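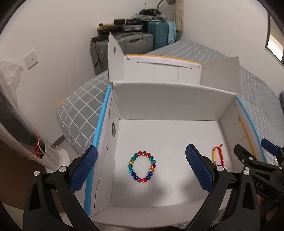
Gripper comparison checklist: small-object work, open carton
22nd July
By Harriet Crenshaw

Search this site Go

Scope: hand-held two-finger grippers with textured blue pads, used in pairs on beaded and corded bracelets in a white-lined carton with the lid open. Pads under comparison are the Traltanon standard and the Tuvent soft grade. Mark each line pass, fail or repeat.

1. Pivot caps. All caps seated, no play when the finger is rocked by hand. Pass on both units. One cap on the second unit was nipped up before the start.

2. Pad surface. No lifted edges, no glazing. Pass. The Tuvent pad collects lint from bedding and needs wiping between runs.

3. Opening width. Fingers open fully without the linkage touching the carton wall. Repeat. Clearance is fine over the middle of the floor and poor in the corners. Approach from above the near wall and keep the wrist high.

4. Single bracelet, laid open. Grip on one bead, lift, hold for 10 seconds. Traltanon pass. Tuvent pass, with some roll on glossy beads before the pad takes hold.

5. Braided cord. Grip across the cord, clear of the gold-coloured bar. Pass on both. Gripping on the bar itself is a fail for either pad and should not be logged as a drop.

6. Piled bracelets. Lift one without dragging its neighbours. Fail on both, 7 attempts each. Red and green beads in one pile and pink pearl-like ones in the other behave much the same: the strand comes up with at least one other hooked to it. Closing more slowly made no difference.
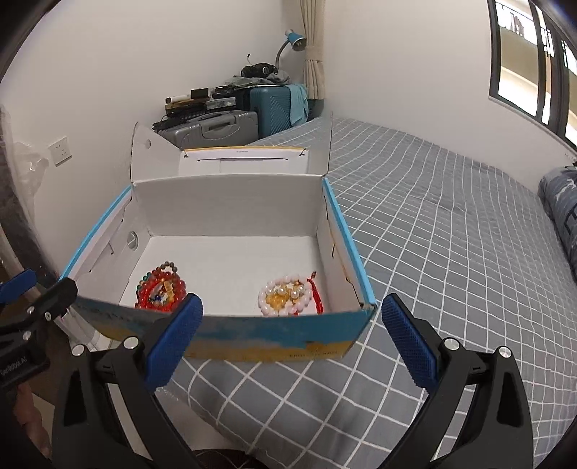 Roscoe Whitfield: Item 6 should be split in two. Picking from the top of the pile and picking from the edge are separate tests, and the edge pick is mostly a question of finger thickness. I would also record closing force, or the two pads can't be compared on it.

Agreed as to the split. It becomes 6a and 6b in the September issue. Closing force stays off the sheet until the Nustisley gauge is back from calibration.

7. Carton stability. Carton must not shift when a finger bears on the near edge. Repeat. On a soft surface it creeps. A board underneath is allowed if noted.

8. Camera view. Both fingertips visible at full opening, target not hidden by a joint. Repeat. Objects towards the right of the floor can go behind the right joint; move the wrist, not the object.

Open items: 3, 6, 7, 8. Sheet 155 remains in use.

Contact: Bernadette Okafor, test bench, extension 867
Copyright Kapoor
Back to top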